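How Long Does a Smell Last? Testing Home-Made Scent Diffusers
Second-year project report, Design and Everyday Materials

Why I picked this

My gran keeps dried orange peel in a drawer with her tea towels, and every time you open it the whole kitchen smells like Christmas. I wanted to know how long a smell like that can last and whether you could make it last longer with cheap things from the cupboard. I thought it would be a small topic. It is enormous, and I loved every bit of it!

What I did

I made up four mixtures and gave each one a silly name so that my testers wouldn't guess what was inside. Osent was orange oil in water, Brutov was orange oil in sunflower oil, Haque was orange oil stirred into salt, and Vosero was orange oil soaked into a strip of felt. Every mixture got 10 drops of the same oil, from the same bottle, on the same afternoon in September.

Testers came in during the lunch break and sniffed each mixture from an arm's length away, then gave it a score from zero (can't smell a thing) to five (very strong). They weren't allowed to talk to each other until they had written their scores down, which was harder to enforce than I expected, as people really do want to talk about smells. By the end I had 496 scores in my spreadsheet.

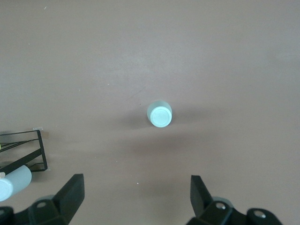 A small pale cylinder upright on a brown tabletop
Black wire rack at the left, black gripper fingers below

The water mixture was the big surprise. Osent started out the strongest of all, and two testers said it reminded them of fizzy sweets, but by the third day most people were giving it a one. Oil floats on water, so nearly all the scent was sitting on top and could escape straight away. I should have seen that coming, but it was brilliant to watch it happen in the numbers.

Brutov was the opposite. Hardly anyone noticed it on day one, and then it just kept going at the same gentle level. Haque clumped up and had to be broken apart with a fork, and I'm not sure that was fair on the others, because stirring lets more of the smell out. Vosero did very well for a week and then dropped off a cliff.

Things that went wrong

Somebody microwaved fish next door on day four. I kept those scores in, but I marked them in the table so you can look at the averages with and without them. I also ran out of testers in the second week, when coursework was due, so the later averages come from fewer people and jump about more.

What I would do next

I'd love to try beeswax, and I'd like to find out whether a colder room slows everything down. I would also weigh each mixture every morning, so there would be something to compare the scores with besides people's noses. Mine gave up completely after an hour of testing, and I had to go and stand by the bike sheds for a bit.

The full score table and the sheet I gave to testers are in the appendix.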